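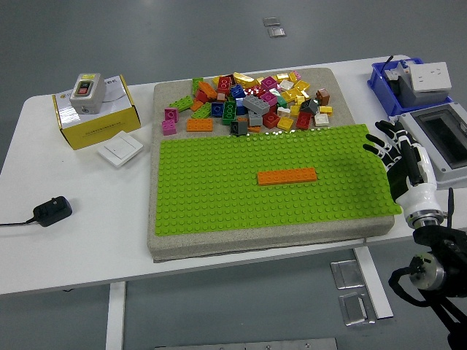

Brick placing on a foam pad, with the first orange brick on the baseplate and the rest still in the heap.

Parnar
Perception and planning software for multi-fingered hands

Parnar takes a jumble of small parts and a target layout, and works out which part to pick, how to hold it and where to put it down. It runs on an ordinary Linux workstation beside the arm, and it talks to whatever hand you have bolted on the end, as long as there's a driver for it.

We do a lot of our testing with toy bricks. They're wonderful for this! They come in plenty of colours, they lie at silly angles on top of one another, and a studded baseplate is completely unforgiving about position. If a brick is half a stud out, it won't seat, and you know straight away that something upstream needs looking at (usually the calibration, sometimes the grasp, now and then the person who typed in the layout).

What's in version 2

Heap view. The new segmentation module splits a pile into separate parts even where they overlap, and gives each one a pose and a confidence score. Shiny and see-through parts used to be our weak spot. They're much better now, though clear bricks on a pale background can still come back with a low score, and Parnar will leave those until the pile has thinned out.

Pick order. The planner looks for parts it can lift without dragging their neighbours along. You can weight it towards speed, towards tidiness or towards following your build order strictly. Ryota Sakai wrote the first version of this as a weekend experiment and it has been rewritten more times than he'd like, but the idea is still his: pick the part that makes the next pick easier.

Finger planning. Grasps are planned per finger, with contact points you can inspect and drag about in the viewer. For long thin parts there's a setting called "end clearance" that keeps the fingertips off the last bit at each side, so there's room to set the part down next to something else.

Grid snap. Tell Parnar the pitch of your plate, tray or rack and it will fit a grid to what the camera sees, then aim for grid positions. It refits after each placement, so a plate that shifts a little on a soft surface doesn't spoil the whole job. I'd say this is the feature people end up liking best.

Replay. Every run is logged with camera images, joint positions and planner decisions on one timeline. You can step back to any decision, change a setting and see what the planner would have chosen instead, all without moving the arm.

Working with it

Layouts can be drawn in the editor or written as a plain text file, one part per line: shape, colour, column, row, rotation. Colours are matched by name against a palette you record yourself under your own lights. Do take the few minutes to record it. Ya-wen Hsieh looks after the perception side and will ask for your palette file before anything else if you write in about mixed-up oranges and reds.

The Python interface covers everything the editor does. There's a simulator as well, with the same planner inside, so a layout that works there will load on the real arm unchanged. Contact is simplified in the simulator, and pressing parts home on studs is something you should tune on the real thing. Start with a low force limit and work up.

Specifications

Planning time per pick: 460 ms, typical, on the reference workstation
Parts tracked at once: up to 80
Part shapes supplied in the library: 11, plus your own from CAD files
Cameras: 1 or 2, colour and depth
Operating system: Linux, 64-bit
Interfaces: Python, C++, command line
Licence: per workstation, with free use for teaching

Good to know

Parnar isn't a safety system. Keep your stop button and your arm's own limits set up as the maker advises.
Soft parts such as fabric and cable aren't supported yet. We're working on cable, and it's great fun, but it's not ready.
Layouts saved in version 1 open in version 2. Palettes need recording again.

Version 2 is available to download from 17th October. Existing licence holders can use their current key.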